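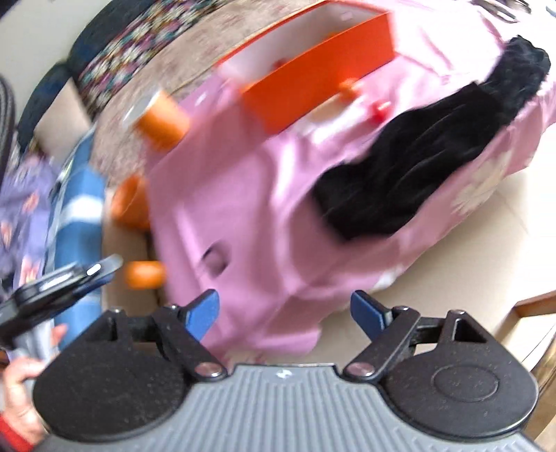

Recording Home Demonstrations with the Hand-Held Gripper

Skundent Field Guide, Part 2
Revised 5/22/24

Use these instructions when collecting examples in a furnished home. Operators should complete the calibration steps in Part 1 before beginning.

Before recording

Obtain the resident's consent and confirm which rooms may be used. Leave everyday items where they are. Cushions, clothing and toys belong in the data, and a room that has been cleared gives the learning system little to work with.

Select one task from the Panside list and read it in full. Typical entries are "close the drawer" and "lift the garment and set it down." Open and close the gripper fully, and check that both fingers move freely.

Recording an episode

1. Start from a standing position with the gripper open.
2. Approach the object at a steady pace. Fast turns of the wrist blur the video, and blurred frames are difficult to align with the motion record.
3. Close the fingers only after the gap between them is lined up with the handle, knob or fold of fabric.
4. Complete the task in one motion where possible. If the grasp slips, try once more and keep recording — recoveries are useful examples.
5. Open the fingers, withdraw, and stop.

Record 18 episodes per task. Change the starting position between episodes, and vary the angle of approach on large or tilted objects.

Labeling and upload

Enter the task number and room type for each episode. Mark an episode "reject" if the view was blocked during the grasp. Do not delete it.

Upload to the Fagundes server before leaving the site. Questions about consent forms go to Raelene Donnelly; equipment faults should be reported to Lindsay Kingi, quoting form 353.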